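Wivard two-finger gripper: is it ready for workshop chores?
Posted 10/28/24

We wanted to know whether a machine could take over gear sorting and simple assembly at Traralik, the dull end of our bench work. The Wivard kit took 12 days to arrive and most of a morning to set up. The fingers are red with rough black pads, and the pads are the best part of it. 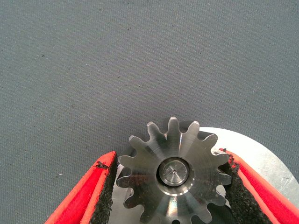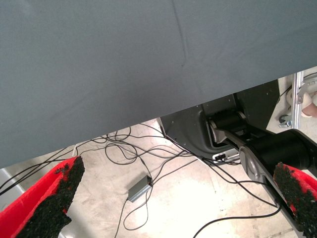
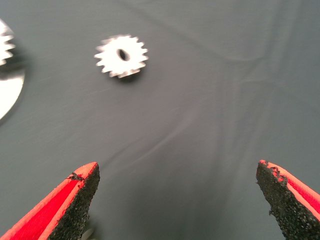

First picture: steel gear between the pads. Last: white gears on the grey cloth.

Over our trial it made 394 picks and needed help with 70 of them. Small gears lying flat gave it the most trouble. Steel ones were easier, though lining up a bore with a shaft is slow — a person does it without looking.

Allow floor space for the cables. The manual runs to 30 pages and says little about them.

Would I trust it with a shift on its own? Not yet. Folding cloths or clearing a table is further off still. The Saarinen model is due in December and we will try the same job on that.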